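Re: [rurkeck-optics] flat field numbers for the Jakton camera

From: Lensa Gebremichael
To: rurkeck-optics list
June 2023

Mesfin, quick one before I run for the bus.

On Friday Mesfin Belay wrote:
> Reran the flats at 50 ms and 400 ms. The short set looks clean.
> The long set has a bright corner, upper left, 837 counts over
> the median. Is that the sensor or the lamp? Mulugeta says lamp.
> Also do we still want 15 flats per filter or can I cut it down?

Lamp, I think. Same corner showed up in April and went away when Gadisa rotated the diffuser. Try that first, dont touch the gain table yet. If the corner moves with the diffuser we're done, if it stays put send me the raw files, not the stacked ones.

Keep 15. I know its slow. The red filter is noisy enough already and Ayantu needs the full set for the Jirnum comparison.

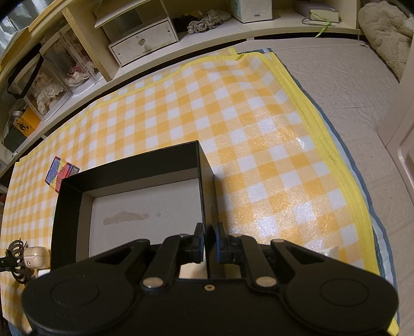 Open box, black sides, light gray cardboard floor with the tan stain.

Other stuff. The focus target goes back to 4 meters for the next run, someone left it at 3 and the edge plots are useless. Temperature log has a gap Thursday night, does anyone have a copy?? And please put the exposure in the file name, I can't keep opening headers to find out.

Dark frames for the 400 set still missing, Gadisa were you doing those or was I

Lensa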